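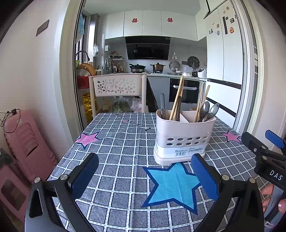 I've wanted a map of renamed countries for years, and the Zomby fold-out is the one I ended up making myself. It's a world map with the present name of each country in bold and the older ones in smaller type underneath, so Ghana has Gold Coast below it, Sri Lanka has Ceylon, Benin has Dahomey and so on. Capitals get a star, light blue with a dark blue outline, very like the big one on the checked tablecloth, and they read well from a distance (the plain black dots on my first draft vanished completely over West Africa). Evangelia Manolakis drew all the borders and put up with me changing my mind about Burkina Faso, which I first had down as Upper Volta with no date. It has its date now – 1984 – and so does every other entry where we could agree on one.

Some names took far longer than they should have. Thailand was Siam, then Thailand, then Siam again for a few years after the war, and there isn't much room in Bangkok's corner of a map to say all that. We've put it in the booklet. The same goes for Congo, where there are two countries to keep straight and one of them was Zaire in between. 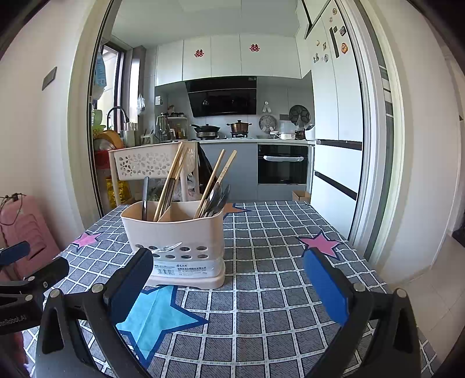
The booklet comes tucked in the back pocket and runs alphabetically by the old name, because that's what you've usually got in front of you when you're reading an old letter or looking at a stamp. Kipchumba Biwott wrote most of the African entries and I did the rest, so if the Pacific ones sound more rambling, you know who to write to. I'm rather proud of Vanuatu, though!

**What you get**

- One fold-out map, printed on both sides
- 11 panels, world on the front, enlarged regions on the back
- A booklet with the name changes, plus a page on spelling
- A card sleeve with a pocket

The first printing is 800 copies. The paper is by Konstantinidis and it's thick enough that the ink doesn't show through, although the folds do soften if you open it every day. Mine has. 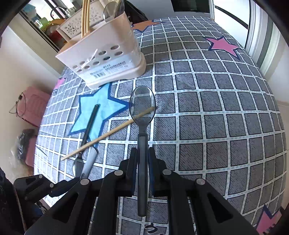 **Maps and Place Names Group, Brarkenora**

We're a small group and we check things slowly. Manolis Lazaridis reads every entry against at least two printed sources, and there were nine places where his sources simply disagreed. Those have a small open circle next to the date, and the booklet gives both versions. I'd much sooner do that than pick one and hope.

If you bought the February proof at Ginddale, please check Eswatini. It was left as Swaziland on the regional side – my fault entirely – and there's a correction slip you can have free. Just send your address and say which proof you've got.

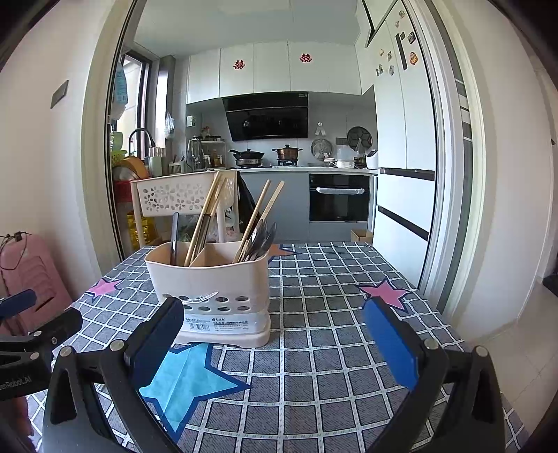

*Cutlery caddy with chopsticks, spoons and forks*

**Ordering**

Orders go through Aliki Nikolaidis at the Brarkenora desk. We send the map folded as standard. Flat copies for framing are possible, but they come in a tube and you'll need to ask first. Schools wanting five or more should tell her the year group, as we have a simpler booklet for younger readers.

Page last changed Thursday, March 14, 2024.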